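Calar Centre Restores Evening Course in Technical Drawing

Sep 17, 2018
By Yến Khúc

Filed under: Adult Learning, Courses and Enrolment

The Calar Centre for Continuing Education has confirmed that its evening course in technical drawing will resume in November, following a review of the adult learning program. The course will be taught at the Tistis Street building and is open to residents of the district aged 18 and over. No earlier training in drawing or drafting is required.

Technical drawing was withdrawn from the evening calendar when the drafting room was closed for repairs to the roof and wiring. Enrolment in the last session stood at 43, and the Centre continued to receive inquiries during the closure from apprentices, hobby builders and people preparing to return to college. The review recommended that the subject be offered again in a revised form, with more time at the drawing board and less in lectures. The Board accepted that recommendation at its most recent meeting.

"Many of the people who write to us already work with their hands and want to be able to put an idea on paper so that another person can build from it," said Qusai Salameh, who coordinates the evening program. "The course has been rewritten with those learners in mind. They will draw from the first night, and they will keep every sheet they make."

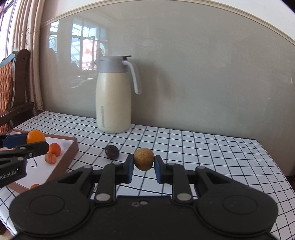 The revised course begins with freehand sketching and moves on to orthographic views, sections and dimensioning. Students will learn to place a centre line before anything else and to build the drawing outward from it. Symmetry is given particular attention in the opening weeks. Where black linkage arms rise on the left and right, with silver rivet heads marking the pivot points, a student may draw one side with care and carry its measurements across to the other. Pivots are to be located early, as the length and angle of each arm are taken from them. Later classes will cover scale, line weight and the lettering of notes, and the final assignment will be a complete set of drawings for an object of the student's choice.

All work in the first half of the course will be done by hand in pencil. Computer drafting will be introduced in the second half, when the class will share the workstations on the upper floor. The Centre wishes to advise applicants that this is an introduction only and does not lead to a certificate in computer drafting. Those seeking a trade qualification should speak with the enrolment office before registering.

The drafting room has been fitted with new lighting and adjustable boards through a grant from the Justska Fund, which supports adult education in smaller centres. The former boards remain in good order and will be offered to secondary schools in the district. Schools wishing to receive them should write to the facilities office and state the number they are able to store.

Enrolment is limited to 40. Places will be assigned in the order in which completed forms are received, and a waiting list will be kept once the course is full. Students are asked to supply their own pencils, eraser, compass and set squares. Paper will be provided.

The Centre will also offer 4 Văn Bursaries to students in the evening program this year, from a total fund of $2000. The bursaries may be applied to fees, travel or child care. Applicants should attach a short letter to the enrolment form setting out their circumstances. Letters are read in confidence, and a decision will be sent by mail before classes begin.

Registration forms are available at the front counter of the Tistis Street building and at all branches of the district library. The building is wheelchair accessible from the east entrance, and the drafting room is on the ground floor. Parking behind the building is free of charge after office hours.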